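Equipment planning meeting – minutes
13 Sep 2020
Jodach, small meeting room. Started late, projector again.

1. Last minutes
Accepted. One fix, the Fokodine quote was for grippers only, not grippers plus cabling. Corrected in the shared copy.

2. Budget left
151 hundred dollars left in the equipment line until April. Service contract for the two-arm unit comes out of that first. Anything over goes to next year, no exceptions this time.

3. Gripper spares
Lead time from Fokodine now 70 days. Too long to wait until something breaks. Agreed to order 2 sets of fingers now, same type as fitted. Housing covers can wait. Someone asked if Aro fingers would fit – they need an adapter plate, price not known. Get the price before next meeting.

4. Cables
Long talk. Cable loops on the outside of the arms, everybody wants them tidier. Lytvynenko offers a sleeve kit, cheaper than the Aro one but fitting is on us. Proposal to buy one kit and try it on one arm only. Agreed. Check the bend at the elbow before anything gets clamped down.

5. Tables
Request for height adjustable tables. Turned down for now, the ones we have do the job. Floor tape to be reordered, red, same width. Whoever orders it please put it on the consumables line and not on equipment, that happend twice.

6. Whiteboard task
Erasing work goes on through the quarter. Needs from the team: more small boards, red markers, a holder to stop the board shifting. Box of 13 boards is the smallest pack the supplier does. Approved. Holder to be made in house, drawing first.

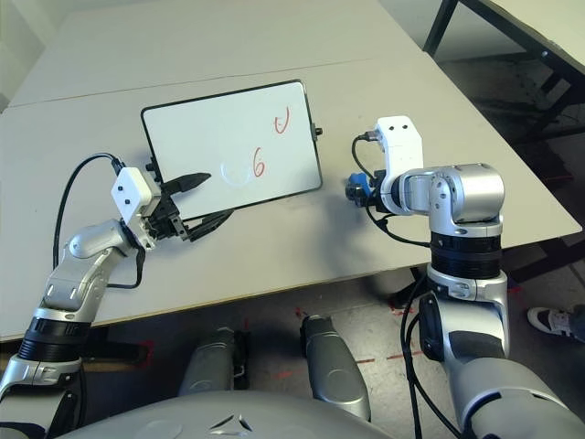 Item 6: left arm with an eraser-like object on the board, red marker writing still to the right.

Question if the eraser needs its own mount or if the gripper is good enough. No decision. Try both grips and bring notes, then we talk money.

7. Second unit
Not this year. Jodach management wants hours of use per week before they look at it. Log sheet to go up by the door, please acutally fill it in.

8. Any other business
Old packing crates – keep one, rest can go.
Key for the parts cabinet still missing.

To do before next meeting
Finger order to Fokodine
Adapter plate price, Aro
Sleeve kit, Lytvynenko, one only
Board order and holder drawing
Log sheet

Next meeting: date to be sent round.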